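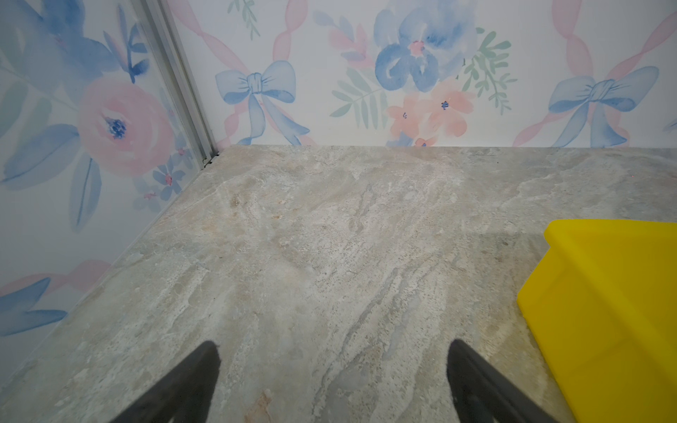 Photo: Mojtaba Golestani

Reading the Market: Do Early Odds Moves Tell You Anything?
Term project report, 2021-10-24

So my partner Wenceslao Meléndez and I both grew up around harness racing (his uncle trains, my dad just loses money on it), and we wanted a project that let us watch races and call it homework. We picked the small track at Cisham and followed 50 races, starting in April.

The question was pretty simple. If a horse's price drops a lot between the opening line and an hour before the start, does it win more than the opening price says it should? We called those horses "steamers," like everybody at the track does, and a steamer had to shorten by at least two points to count.

Wenceslao wrote the script that saved the odds and I did the boring part, typing in results from the paper programs. We lost five races when the script crashed during the Dullach Pace heats — my fault, I closed the laptop — so those are out of all the tables.

What did we get? Steamers won a bit more than their opening price suggested, but by post time the price had caught up and almost all the edge was gone. The one that got us excited was Neter, a mare who shortened all evening and won easily. Then Mondal did the same thing two races later and ran dead last, so there went our theory for the night!

If I did it over I'd split the trotters from the pacers. Trotters break stride more, and I think that messed up our numbers. I'd also want a second track, and a full season of races to go with it.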